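Search this site
Search

Notes from the Gwilliam Shop

Friday, March 24, 2023
By Lakshmi Naidu

The spring gift collection at Gwilliam opens to the public next week, and it is my duty to set out on this page what has been chosen and on what terms. The theme is the old tide mill at Mindemov, whose account books were lent to the shop in September. Tatsuya Nagano has redrawn the marginal sketches from those books as a repeat pattern, which will appear on scarves, tea towels, greeting cards and a limited art print.
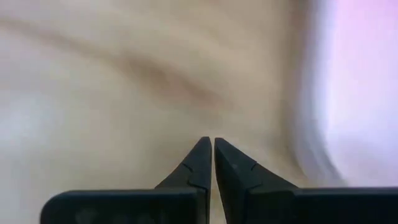 The art print is issued in an edition of 300, each signed and numbered by the artist. Orders are limited to two per household until the end of the first month. Cards are supplied by Amuder on uncoated stock, and the first delivery of 3000 has been received and checked.

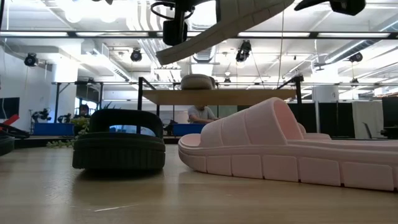

Color was the subject of long discussion. The mill books are written in brown ink on cream paper, and an early proposal kept strictly to those two shades. Atieno Masanja argued for a wider range, and her view prevailed. The pairing she favored for the scarves is close to that of the slide sandals on the light wooden tabletop, pale pink beside a green so dark that it is nearly black. The tea towels remain brown and cream. 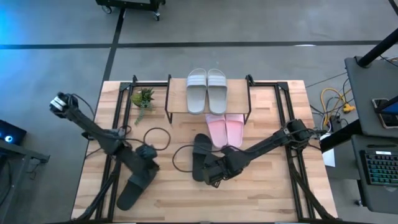
Members of the shop's mailing list may order 30 minutes before general opening on the first morning. The list currently stands at 2232 names, and members are asked to confirm their postal addresses before that date. Gift wrapping is available on all items except the framed print — the frame is too deep for our boxes.

Returns will be accepted under the usual terms. Unsigned cards and textiles may be exchanged in their original packaging. Signed prints may be returned only where damage has occurred in the mail.

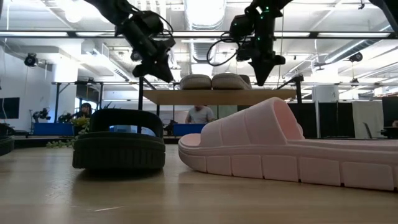 A small display of Mr. Nagano's working drawings will hang beside the counter for the length of the season. Sota Furukawa has prepared the captions, and Tharun Venkataraman will answer inquiries about framing. Wholesale requests should be sent in writing to the shop office.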